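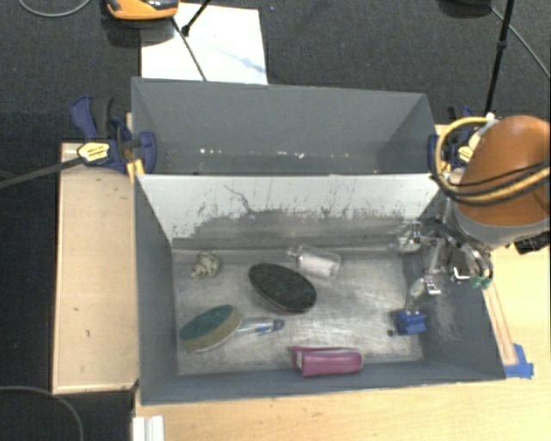 *The arm over the sorting bin at the Marinho workshop, with the gripper down at a small blue block.*

# Learning the Bin

The first thing a new operator learns at Marinho is to stop looking at the arm. It is big and orange-brown, with a thick yellow hose looping off the side, and it draws the eye. The work happens lower down, at the end of one thin finger, and an operator who watches the housing will miss the block every time.

Marinho is a small company on the edge of Drelludwood, in a building that used to store floor tile. It teaches robot arms to pick household items out of a bin and move them somewhere else. It does this the slow way. A person sits at a desk with a controller and drives the arm through the job while a computer records every joint angle and every camera view. Then the person does it again. A program called Grurano is trained on the recordings and tries to do the job alone.

The items are the kind of thing found under a kitchen sink or at the back of a bathroom drawer. On the metal floor of the front compartment there is a scrubbing sponge with a dark green top, a clear bottle on its side, a large black oval brush or pad, and a magenta-pink case or pouch up against the front wall. Each calls for a different approach. A bottle can roll. A sponge gives when it is squeezed, and the operator has to decide how far to close before lifting. Small blocks are easy to grip and hard to reach, especially when they land close to a wall.

A run at Marinho is one pick, from the moment the arm starts moving to the moment the item is let go in the other compartment. The current set for this bin stands at 358 runs. The target is 500. Of those already recorded, 207 have been checked and passed for training. The rest are waiting for review or have been thrown out.

Most of the rejected runs are not failures in the usual sense. The item got where it was going. But the operator paused halfway to scratch an ear, or swung wide to get a better look, and the program will copy that. Early versions of Grurano had a habit of stopping dead above the divider for a second before crossing. It took the team most of a week to trace this back to one operator, who had been checking the side camera at that point in every run.

The fix was dull. Operators now plan the pick before they touch the controller. They look at the pile, choose an item, decide which side the fingers will come down on, and only then start the recording. If they change their minds, they stop and throw the run away.

Marinho has also tried teaching by hand, where a person takes hold of the arm itself and pushes it through the motion. It feels more natural, and new people usually do better at it on the first day. The operators here say they can feel where the weight is. But a person leaning over the bin blocks the cameras, and the program ends up learning from pictures full of elbows. Hand guiding is still used for setting safe heights and for showing the arm how to back out of a corner. The picks themselves are done by remote control.

Remote control has its own trouble. The operator can't feel much through the controller – a light buzz when the fingers meet something, and that is all. Depth is hard to judge on a screen. People coming from video games tend to move too fast, and people coming from machine shops tend to move too slowly. Marinho prefers slow. A run can be sped up later in training, but there is no good way to repair a jerky one.

The setup around the arm is plain. The gray bin sits on a light wood table with a blue bar clamp at each end, and there is blue tape at one of the bottom corners. The clamps matter more than they look. A bin that shifts half an inch partway through a set means the recordings no longer agree with one another, and the company lost two days of work to exactly that in October. The position is now checked at the start of every shift.

The metal floor of the bin is covered with pale scratches and cloudy marks, and the divider has its share of scuffs and smudges. There has been talk of swapping in a clean bin for the last part of the set. The argument for it is that the camera views would be easier to read. The argument against is that real bins are scratched, and a program trained on a spotless one may get confused by the first shiny streak it meets. For now the old bin stays.

Drirkeck, a packing firm that has signed on to test the results, wants an arm that can clear a mixed bin without someone standing over it. Grurano does well on single items in open space. It is weaker when things touch or overlap, and it still goes after walls now and then. The remaining runs will lean toward crowded layouts, with items pushed into corners and up against each other.

An experienced operator can record for nearly 2 hours before the picks get sloppy. After that, shifts change over, the items go back in the front compartment, and the next person sits down at the desk.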